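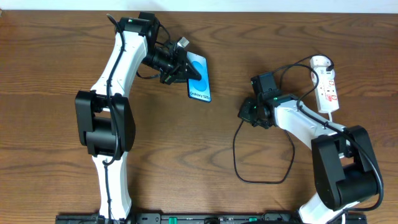 Galaxy S25+ in a black gripper, and a white power strip on the wood tabletop. The black plug is in the top end of the strip.

Phones, Plugs and Power Strips
Senik Home Pages / Galleries / Tables and Desks

Last updated 1st April

This gallery covers the tabletop as a place to plug things in. It belongs to the Tables and Desks section, which also has galleries for sewing tables, kitchen tables and homework desks. Most of the section is about surfaces and storage. The notes on this page are about power: where the strip goes, where the cord goes, and where the phone ends up.

Click the picture for the large version. The large version opens in the same window. Use the back button to return to the notes.

Notes for this gallery

The tabletop
Medium-brown wood with the grain running in wavy bands. A grain this strong hides small scratches and shows up light-colored things well. White accessories are easy to find on it. Black cords are a little harder to see against the darker bands, and a short piece of light tape near the plug end helps.

Wood tops mark where a warm adapter sits in the same spot for months. Move the adapter now and then, or put a cork mat under it. Felt pads work too but they collect dust. For cleaning, unplug everything first, take it all off the table, and wipe with a cloth that has been wrung out well. Wipe with the grain and dry with a second cloth. Do not spray cleaner on a table that has a power strip on it.

The phone
The name Galaxy S25+ is in white near the bottom of the screen, with a round blue wallpaper above it. A plain wallpaper like that makes a phone easy to spot on a busy table. Readers who share a charging spot at home often give each phone its own wallpaper color on the lock screen, and we have had good reports of that from households with three or more phones of the same model.

A phone needs a fixed place on the table, away from the edge and away from drinks. A shallow tray is enough. Keep the tray empty except for the phone. Keys and coins in the same tray will scratch the back of it.

The power strip
White, with red on the switches. Red parts are a good choice for a shared table because people find them quickly. Set the strip where you can reach it without leaning over a lamp or a monitor. If it stays on the table for good, turn it so that the end with the cord faces the nearest wall.

Some points from the Tables and Desks checklist:
Read the rating on the back of the strip before adding anything to it.
Do not plug one strip into another.
Heaters, kettles and irons go directly into the wall outlet.
Leave the strip uncovered. Papers and cloths should not lie over it.
Replace a strip when a socket feels loose or when the case is cracked.
Put the large adapters at the ends and the small plugs in the middle.

The cords
Loose loops are the usual problem on a work table. A long cord can be folded back on itself and held with a hook-and-loop strap. Do not wind it tightly, and do not use wire twist ties. Leave enough slack at the plug for it to come out straight.

For short runs across a tabletop, adhesive clips hold better on a finished surface than on bare wood. Clean the spot with rubbing alcohol on finished tops only, let it dry, and press the clip down for a full minute. Wait overnight before putting a cord in it. Clips along the back edge are the least in the way. We use 3 clips for a normal desk and more for a long one.

Label both ends of every cord. Paper tags with string are fine for cords that stay put. For cords that travel in a bag, use flat cloth labels and a laundry marker.

Table arrangements sent in by readers

These are written descriptions from the December call for entries. The wording has been shortened.

Narnell, back bedroom
Folding table against the window wall. Strip screwed to the underside, switch facing forward. One phone, one tablet, one desk lamp. The cord goes down the leg in a fabric sleeve and the table can still be folded after the sleeve is unzipped.

Narnell, hallway
Narrow shelf, 12 inches deep, with two phone stands. The strip sits in a letter rack mounted below. The family wanted the phones out of the bedrooms at night, and the shelf is the last thing they pass on the way upstairs.

Farm office
Old door used as a desktop, on file cabinets. A grommet fills the former doorknob hole and all the cords go through it. Two-way radios charge at one end and the phone at the other. The owner reports that mice have been at the cords once and that everything is now kept in metal conduit up to desk height.

Apartment kitchen
End of the counter, well away from the sink. A small bread box with a slot cut in the back. The phone charges on top and the spare cords are kept inside. The strip is mounted on the side of the cabinet with the switch at hand height.

Workshop
Heavy bench with a strip along the back, 16 outlets. Battery chargers for tools on the left, phone and radio on the right. The phone has its own covered stand to keep sawdust out of the port.

Sewing room
Cutting table in the middle of the floor, with power from a ceiling reel. No cords cross the floor. The reel was the most expensive part and took a weekend to put up.

Dorm room
Desk 100 centimeters wide, shared by two people. A strip down the center line, half of the sockets each, with a piece of masking tape to mark the border.

Products mentioned by readers

The Koyama desk tray came up several times. It is a clamp-on wire tray for the underside of a table, and it takes a full-length strip. Readers liked that no drilling is needed. One reader found the clamps too shallow for a thick top and added longer bolts.

Grillico cord covers were also mentioned. They are floor channels that snap shut, sold in gray and tan. Two readers said that the short lengths are hard to line up on carpet. On hard floors there were no complaints.

We have no arrangement with either company and do not sell their products. Please ask your local store about stock and prices.

Sending in a picture

We accept pictures of tables and desks in use. Tidying up beforehand is not required. Please check that no addresses, passwords or bank papers can be read in the picture. Send the original file, without borders or added text, and include two or three sentences about the table: what it is made of, what it is used for, and where the power comes from.

Each person may send up to 12 pictures a year. Entries that arrive after the December call closes are held for the following one. We may shorten the text. You keep the rights to your picture and can ask for it to be taken down at any time.

More in Tables and Desks

Sewing tables
Fold-down leaves, pressing mats and thread racks.

Kitchen tables
Meals at one end, paperwork at the other.

Homework desks
Small desks for small rooms, with notes on lamp height.

Benches and worktops
Thick tops, vises and pegboard.

Underneath
Trays, hooks, sleeves and everything fixed to the bottom of a table.

Back to Tables and Desks
Back to all galleries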